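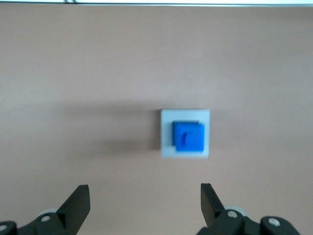
The blue block on its white plate, between the two black fingers.

Does the robot know what a block is?

Not really. It has numbers from its camera and numbers from its joints, and it has to make do with those. People say robots are "clever". At Rurnano, our after-school robot club, we try to be fussy about that word.

Our project is called Pace. The job sounds easy: pick up a block. You could do it with your eyes shut. A robot needs lots of goes, and our teacher, Gil-soo Shim, makes us write down every one, even the silly ones.

By December we had 607 tries in the notebook. In 155 of them the block was never picked up at all. So when somebody tells you a robot "can" do a job, ask them how often - and ask who was counting.
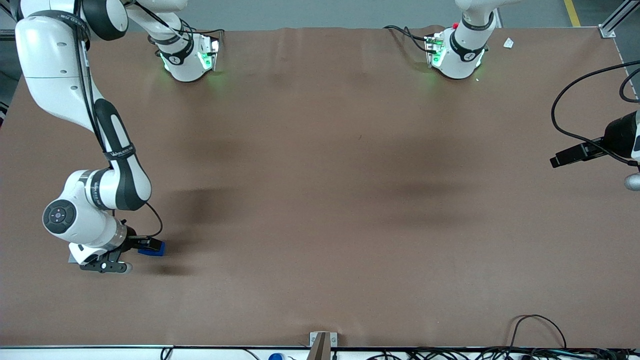 Two arms at the table. The one on the left has the block in its gripper.

Look at how much kit it takes to hold one small block! There are two arms, a lot of black cable and a metal rail along the table. Your own arm does the same job and comes with skin that can feel.

Would the robot cope with an egg, or a wet sock? We don't know, because we haven't tried. A video of one good go can't tell you either.

Try it at home: put on thick gloves, close one eye and pick up a coin. Have 8 goes and write them all down. No cheating.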